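The Planner That Waits: Software for Two Hands at Selletum

For most of its history, the control software written at Selletum treated a pair of arms as two single arms that happened to share a table. Each had its own planner and its own queue of motions, and a small arbiter kept them from colliding. The arrangement served well enough for moving one object from one place to another. It served poorly when both hands had business with the same object.

Murex, the planning layer now in use at the Lusdale laboratory, takes a different course. It holds one model of the workspace and plans for both arms together, revising the plan 2 times a second. Underneath it, a separate controller called Katona runs at 600 cycles a second and concerns itself solely with force and position at the fingers. The planner may propose a motion; the controller may refuse it.

Perception draws on views from the wrists as well as a fixed view of the whole table. Clear plastic remains the hardest material for it. A transparent tube offers few edges of its own and borrows the pattern of whatever stands behind it, so the software looks first for the cap and infers the rest — a modest method, but a dependable one. Cloth presents the opposite difficulty, being easily seen and hardly ever the same shape twice.

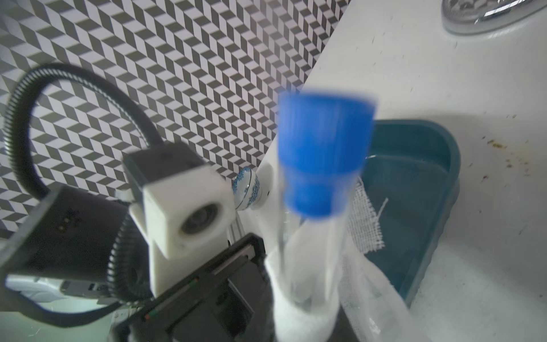
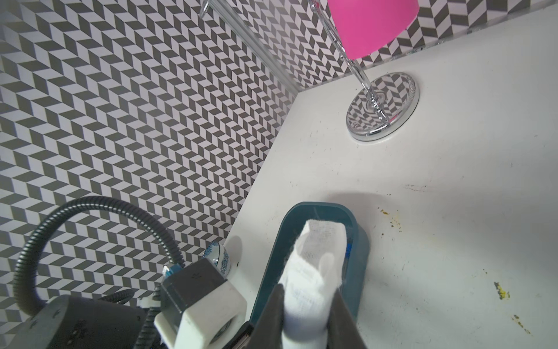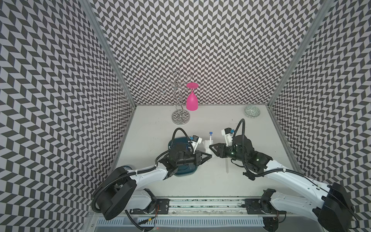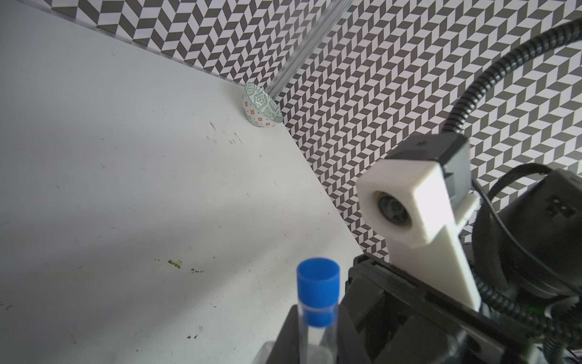

Anikó Jakab would put the emphasis elsewhere. Planning, in her view, has received more credit than it deserves, and the greater gain has come from the logging tools, which allow a failed grasp to be replayed against the exact state the planner believed in at the time. Without that record, she maintains, a team will adjust the wrong part of the system for months.

The laboratory's archive lends her some support. It contains 2000 replayable sequences, each limited to 60 seconds, and every change to Murex is tested against the full set before it reaches the arms. The test is run overnight, and the results are read on the following morning by whoever proposed the change. Work on a shared format for the logs is due to begin in March.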